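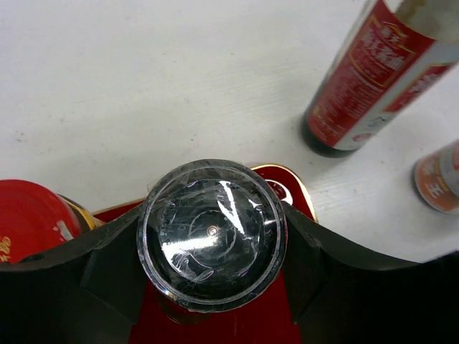 Box 4 draws at the new 373 - anyone else keeping track?

tranexfan
Went to the track last month for the first time since they reopened the short trip, and I came home with more questions than money. My girl Isine (well, my share of her, I own one leg and maybe a tail) jumped from box 4 over the 373 and got squeezed before she'd gone three strides. Same thing in February. Is it just me or is that a horrible box on a short run to the bend?

retus_63
It's you, sorry! I've had dogs win from the 4 plenty of times. If she's slow to begin she'll get squeezed from anywhere except the red. What does Danuta Baran say? She still trains her, right?

tranexfan
Danuta says the same as you, which annoys me. She thinks Isine wants further and we should stop messing around with sprints. 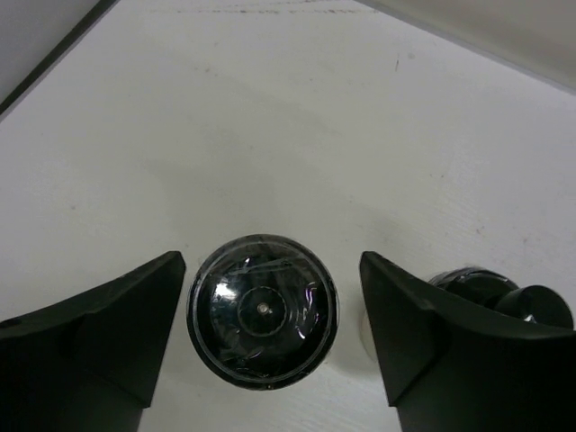
Black on white, round thing in the middle

kennelmom
I'm with tranexfan on this one. I've gone through my old race books and the middle boxes are miserable there. Everything on the inside drifts out, everything wide cuts in, and the poor dog in the 4 has nowhere to go. My old boy Tranex hated it. He got beat 42 lengths one night (okay, it felt like 42) and sulked in the van the whole way home.

retus_63
So one sulky dog and a few race books, lol. Šťastný won from there by daylight and he wasn't even favorite. Early speed fixes everything.

kennelmom
Šťastný would have won from the parking lot! Terrible comparison. He was two classes above that field and everybody standing at the rail knew it.

railbird
Can I butt in? Marit Rønning had a runner in that same race and she told me afterward the lure was a long way in front, so the slow beginners had nothing to chase. Might be worth watching Isine's replay again with that in mind before you blame the box.

tranexfan
Hm, hadn't thought of the lure. I'll watch it tonight. She does lose interest if she can't see it, she's the same with a tennis ball.

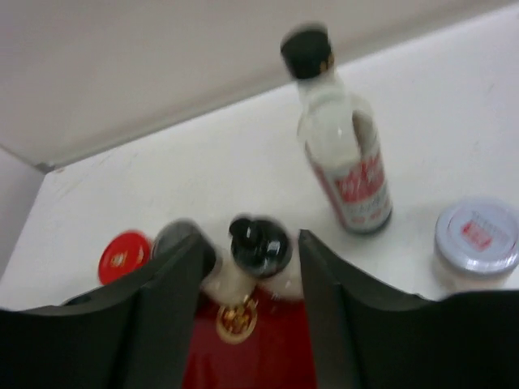

Red bottle with the gold emblem, black cap

retus_63
Marit would say that, her dog ran last. But fine, watch the replay. I still say put her over more ground and she'll be strong late.

kennelmom
Agree with retus on the distance, and I feel dirty typing it. Still not budging on the box though.

tranexfan
Okay, replay watched, twice. The lure is a fair way ahead, railbird, but she also gets a bump from the 5 so I'm calling it a draw. Danuta has nominated her for the longer trip next time. Box draw comes out at 4 pm, will post it when I see it.

railbird
Good luck with her! Hope you get the red.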